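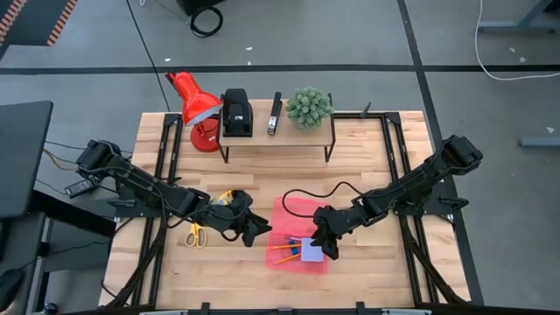

Staffing and Workload, Tomville Site

Desk-supply packing at Tomville continued through December with the two-arm station in daily use. Pens, pencils and sticky notes are packed by tray. The site completed 3,468 trays in the period.

No positions were removed. Two packers moved to order checking at Lorkesbridge after 30 hours of paid training. Three remain at Tomville, where they restock the station and correct misplaced items. Staff report less wrist strain but more time spent waiting, and Laryea has asked for a revised break schedule.

Funds for the Nastness station remain unspent pending that schedule.

Last updated: December
Shares: 2 | Comments: 3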